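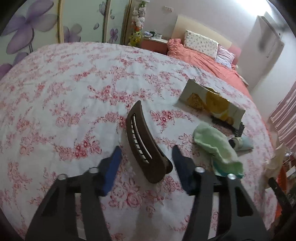 Finlay Laing told me, when I complained in another thread, that a bed is the worst place in the house to sort small stuff and I should quit doing it. Maybe so. But the bed is the only flat surface in my bedroom bigger than a tray, so I dump everything there: hair clips, snacks I forgot I had, whatever cloth was lying around, all the little odds and ends. Then it's bedtime, I'm tired, and the whole pile gets moved somewhere else and comes back the next day.

I keep reading that the fix is to buy organizers. I've bought organizers. I had a Gekero drawer set with 27 little cells in it and I gave it away in November. Filling the cells took an entire evening, and a week later I was back to throwing things on the bed and pulling the sheet up at the corners to move it all. So before I spend more money, I'd like to know whether anyone has a way of doing this that lasts longer than a week. The room is small, the wardrobe has sliding doors (so no hanging pockets on the inside, please don't suggest it), and claw clips in particular drive me nuts. They don't stack, they hook onto each other, and the teeth snag on knit things.

Also, is there any truth to the idea that you should sort by "where used" instead of by type? It sounds like something people say in order to sell baskets.

Posted by tallowbee, Apr 23, 2020

quietcupboard

I doubt any system lasts if it depends on you being in the mood for it, so I'd skip the systems and look at what keeps landing on the bed. In my house it was the same stuff over and over. Once I saw that, most of the job was finding a spot for those few things and leaving the rest alone.

Claw clips: don't put them in a drawer. Clip them onto something. I use a length of wide ribbon hung from a nail beside the mirror, and the clips bite onto the edge of it. The heavy ones slide down a bit, so put those at the bottom. A wire rack works too, but the plastic teeth on cheaper clips will bend if you leave them stretched over a thick wire for months. I lost a good one that way.

Snacks: they go back to the kitchen, end of discussion. I know everyone says they'll keep a "bedroom snack box." I had one. It became a box of empty wrappers and one stale cracker, and then there were ants.

Cloths and small clothes: shake them out before you do anything else. A bunched-up cloth on a bed always has something under it, and if you scoop it straight into the wash you'll hear a lip balm going around in the dryer. Ask me how I know. Pick the cloth up by one corner over the bed, let whatever is in it drop, then fold it or toss it in the hamper.

As for "where used," I was as suspicious as you are and I still think it's oversold. It works for things you use in exactly one place. Hair stuff by the mirror, fine. A charger or a pen gets used everywhere, so sorting it by place only means you own four of them and can't find any. I sort those by type in one shoebox. The shoebox was free.

One thing I'd push back on is Finlay's advice. The bed is a fine place to sort. It's big, it's at a decent height, and you can't go to sleep until it's clear, so you do get a deadline. Spread a plain towel or an old pillowcase over the sheet first. A patterned sheet makes small dark things surprisingly hard to spot, and a flowery one is the worst for it.

Manninen_fan_829

just get the Vollia boxes, they have lids. I have 25 and never looked back

orla.b

I'd ignore the answer above unless you like opening 25 lids to find a hair clip.

I tried the ribbon and it wasn't great for me. My clips are the big curved kind and they kept twisting around to face the wall. What worked was a plain bowl, wide and shallow, with the clips standing open side down. They still tangle a little. I've stopped minding.

I'm less sure than quietcupboard that the bed gives you a deadline. You said yourself the pile gets moved somewhere else at bedtime, so you've already found the way around that. What I do is sort only what I can finish before I brush my teeth. One handful, sometimes two. Anything I haven't touched stays in the bag it came in and doesn't get tipped out at all. Tipping the whole lot out feels like progress and then you've got 200 things to deal with at ten at night.

Check under packets and wrappers before you pick up the sheet by the corners, too. Flat things slide under them and you won't notice until something goes down behind the headboard. I once paid for a new watch strap from Visthorpe and found the old one back there when we moved the bed.

No idea if any of this lasts longer than a week for you. It's lasted for me since last fall, apart from when I had visitors.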